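Section 4: Clearing and Setting the Work Surface

7 min read

Most advice on setting up a packing bench starts with things to buy. Before you order a mat, a tray, a riser or a caddy, work through this section with what you already own. I have tried most of the add-ons, and the Larnholm desk tray is the only one I kept. I mainly use it for receipts.

You need a flat surface, a soft cloth, one roll of tape, and the item you plan to pack. These steps are written for a phone, the thing people most often pack badly.

4.1 Clear the surface

1. Take everything off. Pushing things to the back doesn't count. They creep forward again within the hour.

2. Wipe the surface with a barely damp cloth, then go over it with a dry one. Skip the spray cleaners that promise a "protective layer." I have never been able to find the layer, but I have found the streaks.

3. Run your palm over the whole area and feel for grit. Patterned surfaces, marble-look ones especially, hide crumbs and sand very well, and your hand will do better than your eyes.

Caution: Don't slide a phone across any surface, even one you just cleaned. Lift it and set it down. A case protects the back until a grain of something gets under it.

4.2 Set the light

4. Put your lamp to one side and a little behind you. A lamp straight overhead bleaches out pale patches of the bench and turns a dark phone screen into a mirror.

5. Switch the phone off and look at the glass from two angles. You're checking for scratches, and you'll have to look past the reflections to find them. Tilt your head before you touch the phone.

Note: The Barko manual tells you to use a "daylight-rated inspection lamp." I compared one with an ordinary desk lamp on the same scratched screen and saw the same scratches.

4.3 Place the phone and the tape

6. Lay the phone face up near the middle of the space, with its long side running away from you. Leave the case on for now.

7. Set the tape flat on its side, to the left of the phone if you tear with your right hand. Close is fine. Standing the roll on its edge is asking for it to leave.
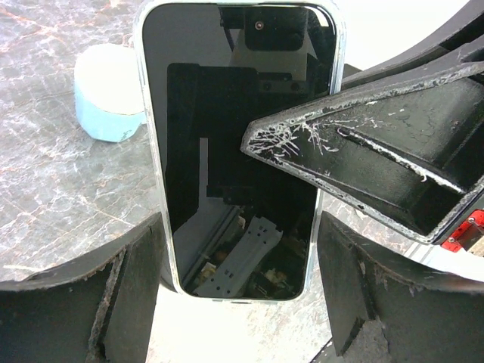 8. Check your reach. You should be able to pick up either item without leaning or moving the other one. If you can't, shift the tape. Keep the phone where it is.

A lot of guides will tell you to mark out zones at this point, with colored outlines for each tool. Sandoval sells a sheet of stickers for the purpose. If you pack more than 200 items a month and share the bench with other people, maybe. For one person and one phone, I can't see it.

4.4 Check the case

9. Look along the rim of the case, particularly at the bottom corners. Clear cases can go cloudy or pick up a tint with age, and hairline cracks are hard to spot until light catches them.

10. Decide whether the case travels with the phone. If it does, leave it on. If it doesn't, take it off now and put it somewhere off the bench.

Caution: Never run tape across bare glass or straight onto a case. The "residue-free" claim on the label may hold for an afternoon. I wouldn't trust it for a week in a hot truck. Wrap the phone in paper or a soft sleeve first, and tape only the wrapping.

4.5 Test the tape

11. Pull off a short strip and stick it to a scrap of your wrapping paper. Press it down, wait a minute, and lift one corner. If it comes up with no resistance, use another roll.

12. Fold the loose end of the roll under itself to make a tab. Plastic tab holders exist. The Tadmont one snapped on me in November.

Note: Wide tape isn't always stronger tape. Width makes it easier to cover a seam badly and feel good about it.

4.6 Before you go on

Leave the phone and tape where they are and bring the box over to the bench. Don't carry the phone to the box. If you get called away, put the phone in a drawer and repeat step 3 when you come back.

Section 5 covers wrapping, including whether double boxing is worth the cardboard.

Text by Wyn Samuel. Last revised July 30, 2025.

Related sections
Section 2: Boxes You Already Have
Section 3: Tape, and What the Labels Claim
Section 5: Wrapping a Phone or Small Tablet
Section 9: Do You Need a Label Printer?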